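Chapter 4
Keeping Food Cold

Last updated in October

Before home refrigerators, most families in Sollthorpe bought food daily and ate it the same day. Milk was kept in a stone pantry on the north side of the house. Meat was salted, smoked or hung in a well. In summer the town used blocks of lake ice, packed in sawdust and sold from a cart every Tuesday. A household survey covered 628 homes in the district, and only 28 of them owned an icebox.
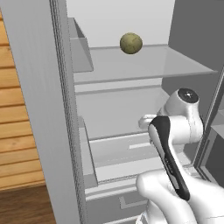

Cold slows the growth of bacteria and molds, but it does not stop it. At room temperature some bacteria can double in number every 20 minutes. In a refrigerator the same growth may take many hours. Air temperature also varies inside the cabinet. A bin on the door, level with the glass shelf in the picture, gets warm air each time the door is opened, so milk keeps better on the shelf. Food pushed up to the back wall, like the small green ball, may sit in the coldest air and can freeze in some models.

This chapter covers the ice trade, the first compressors and the move to electric cooling in Clullton, where more than 1,000 homes were wired in one winter. Section 4.1 begins with the ice houses.

14 shares · 3 comments

Treasa Horgan: My grandmother kept butter down the well into her eighties.

Babaei: Is the survey table in the appendix?

Mukudard: Yes, second table, after the ice prices.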